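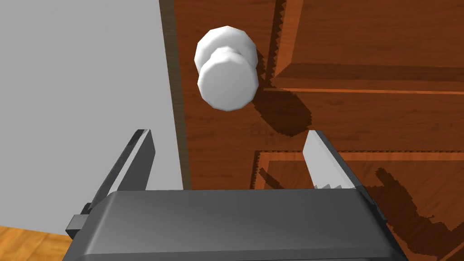 A white doorknob on a panelled wooden door.

New country-house mystery from Clornero Press goes on sale in October

Clornero Press will publish The Upadhyay Inheritance, the second crime novel by Consuelo Orozco, in October. It will be available in paperback and as an ebook.

The story is set over 5 days at Flesturora, a hill estate whose owner has changed her will and invited all 47 people named in the old one to stay. When her solicitor is found dead in the boathouse, retired customs officer Getachew Mamo is asked to look at the papers he left behind.

"I wanted a detective who reads invoices," said Orozco. "Most of the clues are in the accounts, and the reader sees every page he sees."

An audiobook read by Noura Atallah will follow two weeks after the paperback.

Orozco will discuss the book with Vikas Vishwakarma at the Ristevico bookshop on Monday at 7pm in publication week. Tickets are free but must be booked, as the shop seats 90.

Review copies and interview requests: Nathalie Koster, publicity, Clornero Press.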